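Skitouren-Post: Was vom Winter übrig bleibt

Ihr Lieben, die Lifte stehen, aber oben am Gedard liegt noch erstaunlich viel Schnee, und ich war am 18. April 2014 mit Kamran Rajput zum letzten Mal für diese Saison draußen. Wir sind um fünf los, mit Stirnlampe und viel zu wenig Kaffee, und haben die Ski bis kurz vor die Brumico-Hütte getragen. Ab da ging es auf Fellen weiter, hart gefroren, Harscheisen von Anfang an - und ich hatte meine natürlich ganz unten im Rucksack.

676 Höhenmeter sind es von der Hütte bis zum Sattel. Kamran läuft das in einem Tempo, bei dem ich nicht mehr reden kann, also hat er geredet (hauptsächlich über Bindungen). Oben war es windstill, wir haben lange in der Sonne gesessen und gewartet, bis der Hang ein bisschen aufweicht. Die ersten Schwünge waren trotzdem noch ruppig, aber danach kam Firn, und zwar so einer, wie ich ihn den ganzen Winter nicht hatte!

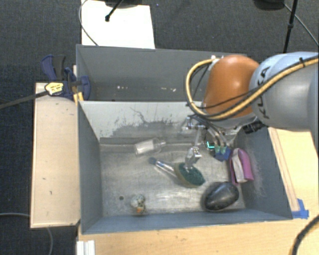

Felle einlagern

Weil mich nach dem letzten Rundbrief gleich mehrere von euch gefragt haben: Ich lasse meine Felle erst komplett trocknen, nie auf der Heizung, und klebe sie dann auf das Netz, das beim Kauf dabei war. Danach kommen sie in den Beutel und in den Keller. Wer alten Kleber hat, der schon Fäden zieht, sollte das jetzt angehen, im Herbst wollen alle gleichzeitig. Die Kanten reibe ich noch mit einem öligen Lappen ab, und auf den Belag kommt eine dicke Schicht Wachs, die bis zum Herbst draufbleibt.

Wie es weitergeht

Cathal Foley plant für Juli wieder die Woche auf dem Kedivley-Gletscher. Zwei Plätze sind noch frei, beide im Lager, und wer letztes Mal dabei war, weiß, dass man Ohrstöpsel braucht. Meldet euch direkt bei Cathal, er ist abends am besten zu erreichen. Ich bin selber noch unsicher, ob ich mitkomme, mein Knie zickt seit März ein bisschen.

Und falls jemand am Parkplatz unter der Hütte einen linken Handschuh findet, grau, Größe M: das ist meiner.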